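Papers > Skumano > Section 4

4.2 Tracking the wrists when the fingers are hidden

We should say a little more about perception, as it took up far more of our time than we had planned for. In tasks like loading a label printer, the fingers go down inside the machine just when we most want to know where they are. Our tracker, Fiore, therefore leans on the square markers strapped at each wrist and fills in the hand pose from there — a humble approach, but one we have grown fond of. 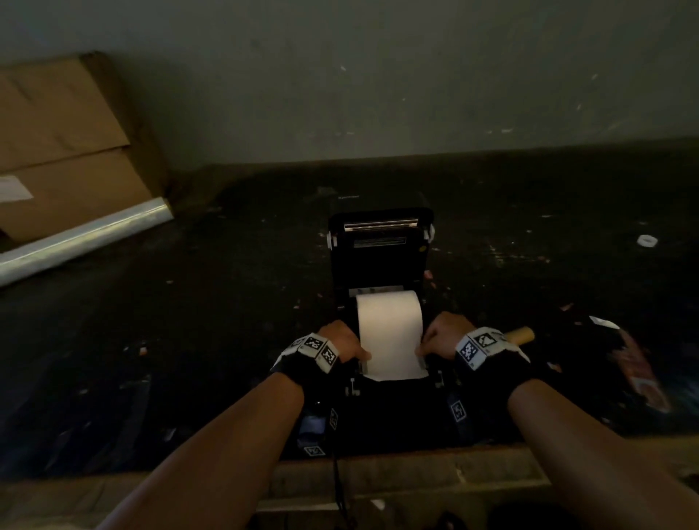 Figure 2. Both hands seating a paper roll in a label printer, with marker tags worn at the wrists.

The filter keeps a guess for each wrist and holds on to it for up to 46 frames after the last good marker reading. We tried 100 first, and Demetrius Zamora kindly showed us how far the guess could wander in that time. When the two wrists come close together, Fiore solves for them jointly, so that a tag from one side is less easily credited to the other.

The resulting paths go to the Grolitz planner, which smooths them and marks the moments of contact — a step we return to in the next section.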